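Greralside Residents Forum
Topic: Proposed change to parcel collection hours

Isla Costigan
Posted 13 Jan 2025
Members are advised that Wavier intends to close the Semeniuk Street parcel counter at noon from July. The notice allows residents 13 days to respond. I would ask that objections be submitted in writing and that they refer to the notice by its title. Open cartons such as the one shown are not accepted for return at the counter under the present rules, and no change to that is proposed.
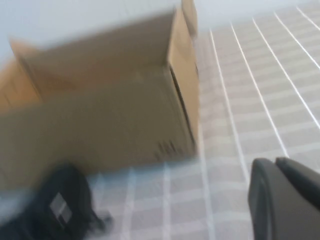
Yevhen Tkachuk: With respect, I do not agree that an objection is warranted. The counter served 76 households last July, and few of them came after noon. The Vitent lockers are open at all hours.

Isla Costigan
The lockers have 50 compartments, and some 8 are out of service. Residents who work mornings would have no counter available to them at all — a point the notice does not address.
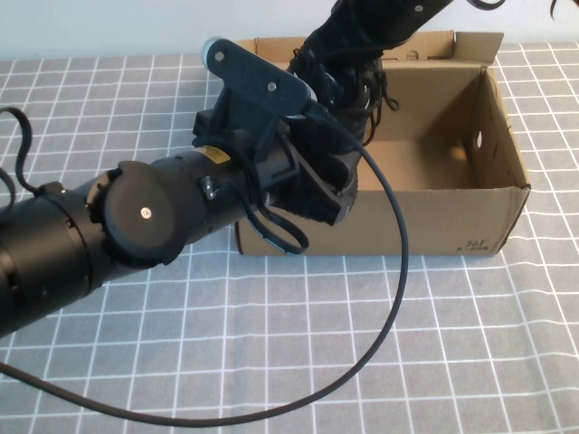 Locker size remains my principal concern. Vitent has published no maximum dimensions, and residents cannot judge in advance whether a delivery will be diverted to the depot. A shallow box with a hole in the side wall, like the one on the gridded tablecloth, may well fit, but the notice should state the limits.

Yevhen Tkachuk
I accept the request for dimensions and will support it. I remain in favor of the shorter hours.

greralside_east
Please add my name to the objection. Is a separate letter required from each household?

Isla Costigan
One letter per household, signed.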